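Urkex Hand-Held Gripper Kit: Frequently Asked Questions

What comes in the kit?
2 hand-held grippers, a charger, a spare set of fingertip pads, the sync lead and a year of access to the Warnen upload software. Cameras are included and fitted before shipping. You supply the table, the objects and the people.

Do I need a robot to use it?
No. You record the task by hand with the grippers and train on the recordings later. If you already have an arm, check the mount list before ordering, as the fingers on your arm should match the ones in the kit.

Which tasks suit it?
Anything that can be done on a tabletop with two pinching hands. Sorting, packing and cloth handling make up most of what customers record. It won't do much for screwing lids on tight or for anything heavier than a full kettle.

Can it handle clothing?
Yes. Soft cotton is the usual starting point. Spread the garment on a plain table, take an edge with one gripper and bring the other in from the opposite side. Pinch lightly near a hem or corner — a deep grab in the middle picks up several layers and the fold goes crooked. 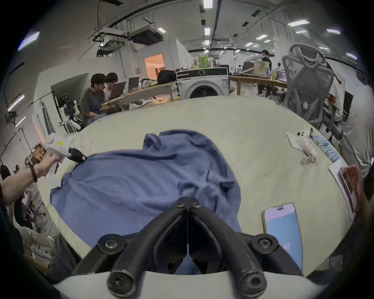 Pin-yu Kan wrote to us that the first afternoon of folding was slow going, and that most of the rejected takes came from letting go of the hem too early. After switching to the softer pads and slowing down the release, Pin-yu kept nearly everything. We now recommend the softer pads for all fabric work and will swap them at no charge if you ask when ordering.

How many recordings do I need?
For one garment type on one table, plan on 200 good takes. Add more if you want the result to cope with different colours or a different room.

How long does a charge last?
Up to 3 hours of recording. The grippers can be used while plugged in, but the lead gets in the way of wide movements.

Can I use one gripper on its own?
Yes. Choose single mode in the software before you start. You can't change modes partway through a session.

Do you offer training?
Benito Casado runs a remote set-up call with every new customer, normally in the morning. On-site training is quoted separately. Ask for the Hidayat package if you want us to design the task list as well.

What isn't covered by the warranty?
Worn pads, cut leads, and grippers that have been opened. Drops are looked at case by case.

Can I rent before buying?
Yes, by the month. Rental fees come off the purchase price if you decide to keep the kit. Rentals booked for March are already full.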